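Vorkik Block Trade Monitor

Desktop and browser alerts for off-market and negotiated deals

Product overview

Vorkik is a monitoring tool for brokers, fund administrators and private investors who want to know when a large parcel of shares changes hands away from the normal order book. It reads the trade feed you already pay for, picks out the deals that match your rules and puts them in a single list with the price, the size, the time and the gap to the last close.

The product is made by Cirport and is sold on a yearly licence. It does not place orders and it does not give advice.

What it does

Each deal is shown on one line. The discount or premium is worked out against three reference prices: the previous close, the day's opening price and the last traded price on the order book. You can hide any of these if you only use one.

Deals in the same share that are struck at the same price within a set number of minutes can be grouped. The group shows the total volume and opens out to show the separate blocks. Grouping is switched on by default and the window is set to ten minutes – you can change this under Rules.

Vorkik keeps a record of every alert for as long as the licence is live. Records can be saved as a spreadsheet or sent to the Aoun reporting package, which needs its own licence.

Setting up rules

A rule is made up of a list of shares, a minimum size and, if you like, a minimum discount. The standard licence allows 50 rules and each rule can cover up to 1000 shares. Most users start with one broad rule for the whole market and a few narrow ones for the companies they hold.

Minimum size can be entered as a number of shares, as a cash value or as a share of the average daily volume. The last of these is the better choice for thinly traded stocks, where a fairly small block can still be a large part of a normal week's trading.

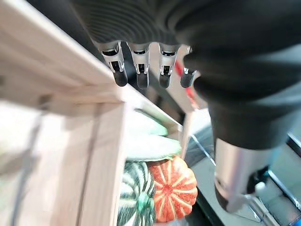

Tala Rawashdeh writes that she set her minimum size as a cash value at first and missed two placings in a small property company, both of them well under the limit. She changed the rule to a share of daily volume on a Tuesday and has left it there. She would also like the discount to be shown in pence as well as per cent on the alert itself.

Both figures are already held in the deal record. To have them on the alert, open Settings, choose Alert Text and tick Price Difference. The change applies to new alerts only.

Alerts

Alerts can go to the screen, to email or to a text message. Screen alerts stay up until they are closed. Email alerts can be sent one by one or held back and sent together after the market shuts. Text messages are limited to 40 a day per user, and anything over that goes to email.

Late reports are marked with an L. These are deals agreed earlier in the session, or the day before, and published after a permitted delay. The time shown is the time of the trade where the feed supplies it. If it does not, Vorkik shows the time of publication in grey.

What you need

A current subscription to a trade feed that includes off-book deals
Windows or Mac computer, or an up-to-date browser
A Cirport account for each user

Delayed feeds will work, but alerts will be late by the same amount.

Licences

Standard: one user, 50 rules, email support
Desk: up to five users, shared rules, telephone support from 7.30am
Archive add-on: past deals for up to 4000 shares, searchable by date, price and size

Customers moving from Flondetti can bring their watch lists across as a plain text file. Rules have to be entered again by hand – the two products measure size differently.

Prices are given on request and do not include feed charges.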